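The Last Hour Before the Zirus

I had been in line since before the sun came up, and I want it on record that I was happy about it. Ticket 34! Out of 107! The De Haan store had taped paper over its windows, and we stood there breathing on the glass like kids outside a bakery, trying to see the new phone through the gaps.

The woman ahead of me still carried a Fanent with real buttons. She let me press them. They clicked so beautifully that I pressed them again, and then I texted my sister from it (a whole sentence, no mistakes), and my sister wrote back asking who this was and why I sounded so cheerful.

"You could just keep that one," I said.

"I could," she said. "But have you seen the hinge?"

Oh, I had seen the hinge. I had watched the hinge video 47 times. The Zirus opened flat with no crease at all, and when you closed it, it made a sound like someone shutting the door of a very good car.
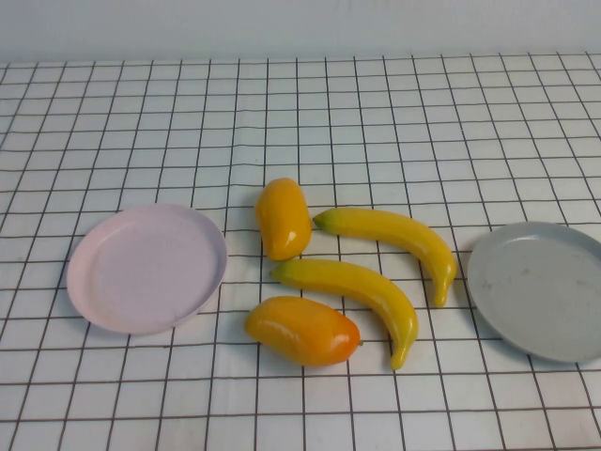 Ten O'Clock

The doors opened and the whole line made one noise together. Inside, a clerk in a yellow shirt put the phone in my palm, still asleep, and it was lighter than I had dreamed. I opened it. I closed it. I opened it slowly, to hear the other half of the sound.

"It wants to know your name," said the clerk.

I typed it in, and the screen bloomed blue all the way across, and then a message popped up from Deltivness, the little company that made the voice. Good morning, it said. You have 3 missed calls.

They were from my sister. I called her back right there at the counter, with people squeezing past on both sides.

"Did you get it?" she said.

"I'm talking on it!"

"You sound exactly the same."

"I know," I said, "but listen to this," and I held it away from my ear and snapped it shut, which of course hung up on her. The button woman was next to me by then, laughing so hard she had to put her bag down. She reached over and opened the phone for me, very gently, and it was already ringing.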